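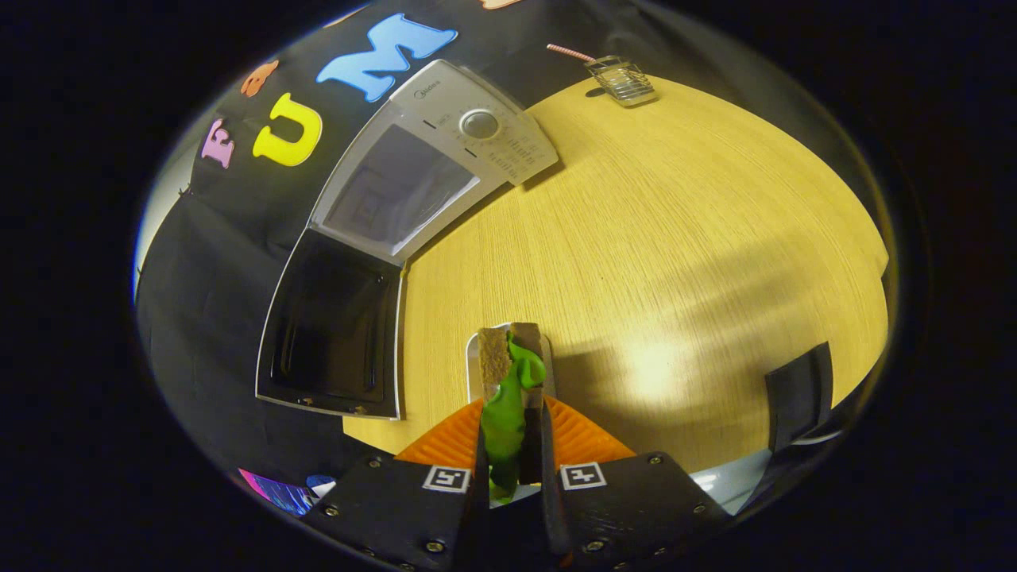
Demonstration gathering is the part of robot learning where somebody shows a machine how a job is done, over and over, until there are enough examples for a model to learn from. I've been doing it on and off for the Sodon household set and I still like it, so this entry is going to sound more like me than like a proper encyclopedia (sorry to the style guide!). The kind I know best is the hand-held kind: you carry the gripper yourself, with a camera on it, and no arm is involved at all. The black-and-white square markers on the two finger plates let the software work out how far apart the fingers are at any moment. Soft things are my favorite to pick up with it, because a green plush toy squeezed between two fingers bulges up over the tips and hangs down between the plates, and a model that has only ever met hard boxes has no idea what to make of that.

What counts as an example

One example, also called a demonstration or an episode, runs from the moment you start recording to the moment you stop. It holds the video, the path of the gripper through space and the opening of the fingers, all lined up in time. Some groups add a short written label like "put the toy on the tray." In our set an episode lasts 11 seconds if you know what you're doing and a good deal longer if you're new, and the long ones are fine too as long as the hand doesn't dither.

How a session goes

You start with calibration. Open the fingers all the way, close them all the way, and check that both markers are being read. Then you wave the gripper slowly past the whole work area so the tracking has something to hold on to. Busy backgrounds help a lot here – big colored letters on a wall are lovely for this, and a bare white wall is miserable. Shiny tabletops are a nuisance near a bright lamp, since glare moves as you move.

After that you just work. Grasp, carry, release, back to the start, shift everything a little, go again. Thitima Somboon taught me to change the layout before every single take, even when I was tired and it felt pointless, and her takes are still the ones I'd hand to a beginner. My best afternoon came to 102 takes, and my wrist had opinions about it.

Variety and quantity

People always ask how many examples are enough, and I never have a neat answer. The first Dekusik release had 700 episodes of one task in one kitchen, and the policy trained on it was great in that kitchen and hopeless next door. Tullio Greco then argued for fewer takes per room and more rooms, and the second release went to 1000 with the furniture, lighting and objects all mixed up. I was grumpy about the extra setup at the time!

Bad takes

Lost tracking, a thumb over the lens, a marker hidden behind a fold of fabric: these get thrown out. Drops are a different matter. Panasiuk, the tool we use for sorting, has a separate bin for takes where the object slips and gets picked up again, and I keep mine in the training set because recovery is worth learning. The Skotus group cuts them all. We've argued about it since June and neither side has budged.

See also: teleoperation, imitation learning, fiducial marker, deformable objects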